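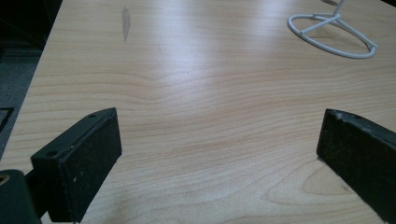

4.2 Setting the exposure and the finger mask

Kallio tracks the gripper's position from the wrist camera, and it needs steady detail on the work surface to do so. Set exposure and the finger mask before the first mapping run, and repeat both steps after changing the lights or the pads. Glare is the most common cause of lost tracking. On a light wood table with overhead lighting, a bright band can wash out the grain across the upper middle of the view, while the grain closer to the fingers stays clear and usable. A thin object such as the white wire stand adds a few good edges, but its shadow will also be picked up as detail, so do not move the stand or the lights once mapping has begun.

1. Open Kallio and select Camera > Live View.

2. Open the fingers fully, with nothing between them.

3. Turn off Auto Exposure. Lower the Exposure slider until the warning overlay covers as little of the table as possible.

4. Select Mask > Draw. Trace both fingers, including the pads, and leave a small margin on the inner side.

5. Close the fingers and check that the mask follows them. If it lags, raise Mask Delay by 2 and try again.

6. Select Track > Test and move the gripper slowly over the table. The Features count should stay above 576.

7. Save the profile. The name can have up to 33 characters.

Note: The mask is stored with the profile – loading another profile replaces it.

Caution: Do not start a run while the status light in Live View is amber. The planner will accept the last known position and may drive the fingers into the table.

If the count drops in step 6, go back to step 3. If it drops only over one part of the table, see 4.4, Excluding a Region.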